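Wetetti Self Storage, Fladville: Frequently Asked Questions

We get the same questions most weeks, so they live on this page now. If yours isn't among them, ring the bell at the front desk. Ring it twice if the radio is on.

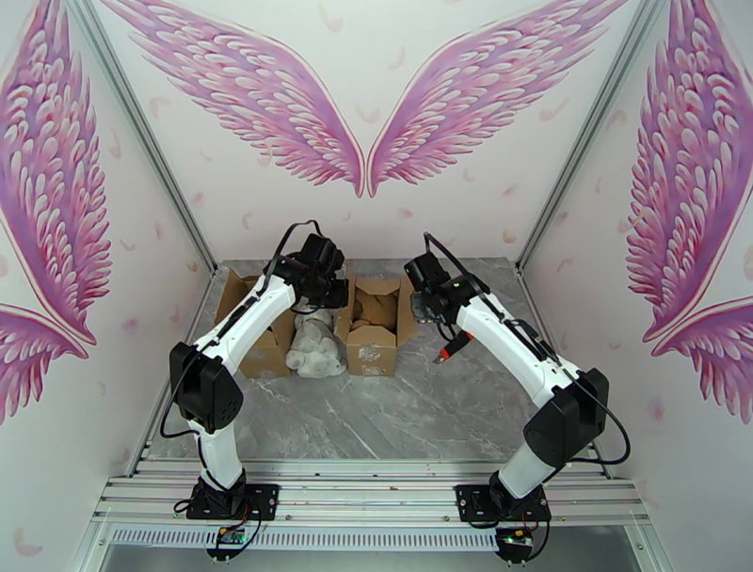
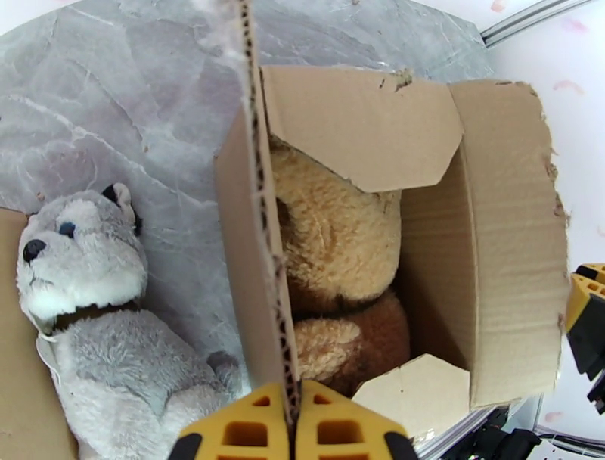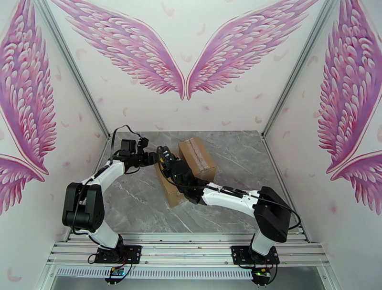 Stemton

What size unit do I need?
One size up from the one you're thinking of. People picture their belongings stacked to the ceiling in tidy boxes, and then they show up with a recliner. A one-bedroom apartment usually fits in our medium. A garage fits in nothing we sell.

When can I get in?
The gate code works from 6 a.m. to 11 p.m. At 11 it stops working in both directions, so please be on the side you want to be on. If you get stuck, the after-hours number is on the gatepost.

How do I get a gate code?
You pick it when you sign the lease. Please don't use your birthday. Please don't use 1234 either, as it has been taken since we opened.

Do I need my own lock?
Yes. We sell disc locks at the desk for $19. You can bring a cheaper one from home, and we'll try not to look at it.

Is it climate controlled?
Building A is. Building B has a roof, and we're fond of it. Candles, vinyl records and anything with veneer should go in A, especially if you plan to leave them there through July.

What can't I store?
Gasoline, propane, fireworks, tires by the truckload, anything alive and anything that used to be. Food is out too, including the kind that "basically never goes bad." The mice have heard that one.

Can I sleep in my unit?
No. Neither can you run a band out of it, though a drum kit sitting quietly is welcome.

When is rent due?
On the first. There's a grace period until the 11th, after which a late fee lands on your account and your gate code takes a rest. Call before then if money is tight. We would much prefer a phone call to an auction.

How do I move out?
Give us 2 weeks' notice, empty the unit, sweep it and take your lock off. That last part matters. A locked empty unit looks exactly like a rented one, and the billing system can't tell either.

Do you rent trucks?
We have a hand truck with one opinionated wheel. It's free. Leave your driver's license at the desk and come back for it.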